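Jobs & Calls > Paid Studies > Office and Desk
Print | E-mail

Participants wanted: desk tidying and keyboard handling, Kultmont

February 27, 2018

Every few months somebody announces that a clear desk makes you work better. We at Clisitz have read most of the claims and don't believe many of them. The Vida survey gets quoted a lot, and it asked 2000 people how they felt about their desks without looking at a single one. So we want to watch people handle ordinary desk equipment and see what they do with it.

We need 240 adults for one session of 3 hours each at our Kultmont office. You will set out a keyboard, move it, plug it in, unplug it, deal with the cord and put everything away. Then you'll do it again. It is dull work and we would rather say so now.

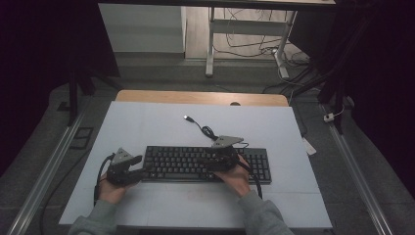

Full-size keyboards only, number pad included. If you swear by a compact one, fine, but you won't be using it in the session. No typing speed is required, and please don't send us certificates. People who sell organizing systems, Grumar trays included, can't take part.

Pay is by the session and you get it the same day. We make no promise that your own desk will improve.

To apply, write to Clisitz, Room 1554, Kultmont, and quote "desk study." Sessions run through November.

Filed under: Paid Studies, Office, Short-Term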